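3.2 Household textiles as sound absorbers

Anyone who has moved out of a furnished flat knows the moment when the last blanket goes into the van and the room starts to ring. We wanted to put numbers on that moment. Wall panels and ceiling tiles have been measured for decades, but the soft things people already own have received far less attention, and we think they deserve more! A bedroom in an older terrace house can hold a surprising amount of cloth, and very little of it lies flat.

Laboratory values for fabric are usually taken from a sample stretched over a frame or laid smooth on a hard floor. In our home visits in Skivthorpe and Trundinstead we hardly ever met cloth in that state. Throws were heaped on chairs, spare bedding was pushed onto shelves, and coats hung three deep behind doors. We therefore tested every textile in two conditions, flat and gathered, and kept the mass of material the same in both (Figure 4).

The gathered condition was the harder one to repeat. After several false starts we settled on a simple rule proposed by Aoife Doherty: each piece was dropped from shoulder height, pushed together by hand until it fit within the marked square, and then left alone for 20 minutes before the first reading. We took 16 readings per piece and rebuilt the heap after every fourth one. The spread between heaps was wider than the spread between readings of the same heap, and we report both.
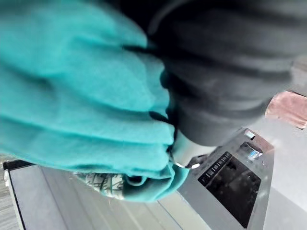 Figure 4. Soft fabrics in the gathered state, teal and dark gray, with deep folds.

3.3 Choice of rooms

We used the two spare rooms at the Ní Bhriain house, which share a floor plan but differ in their finishes. The front room has bare plaster and floorboards, while the back room has wallpaper and a fitted carpet. Comparing them was one of the real pleasures of the project – the same heap of cloth that changed the front room noticeably could scarcely be heard in the back one.

Background noise was low in both rooms except when the Wumamus boiler was running, so we switched it off before each session and worked in sweaters. All readings were taken in December, after 9 in the evening, when traffic on the hill had thinned out. Bands below 100 Hz are left out of the analysis, as rooms this small do not give dependable decay curves at those frequencies.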